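Weekend Baker wanted at Sandwood

We're a small, friendly bakery looking for someone who loves an early start (4 am, I'm afraid – though the tea is always on!) and doesn't mind flour in their hair. You'd join us for 2 shifts a week, 15 hours in all, shaping loaves and buns and chatting to our lovely regulars. 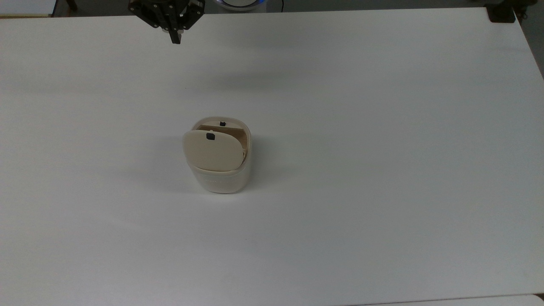 A white tabletop

Pop a note through the door at Sandwood before the end of December, and do tell us what you like to bake at home.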